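Open Day at Asura: Your Questions

I run the open days at Asura, and I get the same emails before every one of them, so I finally sat down and wrote the answers out. If yours isn't covered, write to me and I'll add it (I really do, the bit about strollers came from a reader!).

What will I see?

Mostly our simulated rooms. We teach robot arms to work in ordinary homes, and a lot of that work happens in rooms that only exist on a computer. The attic bedroom is the one everybody asks for, so it goes up on the big screen first.

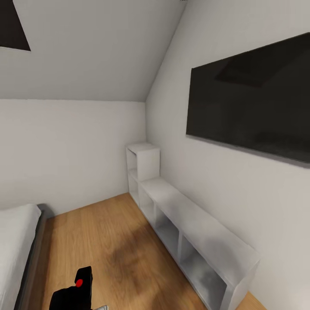
The attic bedroom, with the gripper empty.
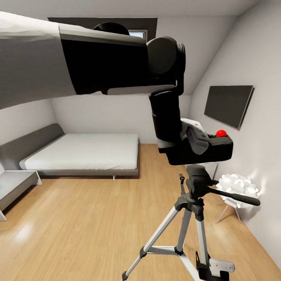

Danau wrote to me after the last open day to say that the simulated rooms were more fun than expected, but that a slower start would have helped, as it took a while to work out which parts were the robot and which were furniture. Fair point! I now do a quick tour of the room before anything else, and I stop for questions before we get to the arm.

Wait, so the bedroom isn't real?

Nope. It's rendered, all of it: the floor, the bed, the sloped ceiling, the arm too. People still ask me where we rent it. I take that as a compliment to the folks who build the rooms.

Why use a fake room at all?

You can start over as often as you like. If an arm knocks something flat in a simulation, we reset and go again, and I don't have to sweep anything up. We can also swap the furniture in a minute, which would take me a whole morning and a sore back in a real room. The catch is that a simulated floor or a simulated bedsheet is never quite like the one at home, and I'll talk about that on the day because it's the part I find most interesting.

What's with the tripod?

It's a good thing to practice on. A tripod is skinny and tall and has bits sticking out in several directions, so where the gripper takes hold matters a lot. In the second picture it has the tripod by the head. Ask me on the day about going for a leg instead, I have opinions.

Can I drive the arm myself?

Yes, in the simulation. There are 2 control stations, and you sign up for a turn on the sheet by the door. Kids are welcome to try it, but anyone under 13 needs a grown-up sitting with them.

How long does it last?

The guided part takes two hours, including the turns at the controls. After that you're free to hang around and chat, and I usually do.

When is it and where do I go?

The next one is on a Tuesday in February, doors at 4 p.m., at our building in Herkholm. Come in by the side entrance, the front one sticks. We have room for 200 people and it does fill up, so please book a spot even though it's free.

Is there parking? What about strollers?

There's a lot behind the Pasichnyk building next door, and they let us use it after 3:30. Strollers and wheelchairs are fine everywhere, the whole thing is on the ground floor.

Can I take photos?

Sure, of the screens and of each other. Just ask first if a stranger is going to be in your shot.

I know nothing about robots. Will I be lost?

I hope not! I came to this job from a bakery, so I explain things the way they were explained to me. Stop me if I use a word you don't know.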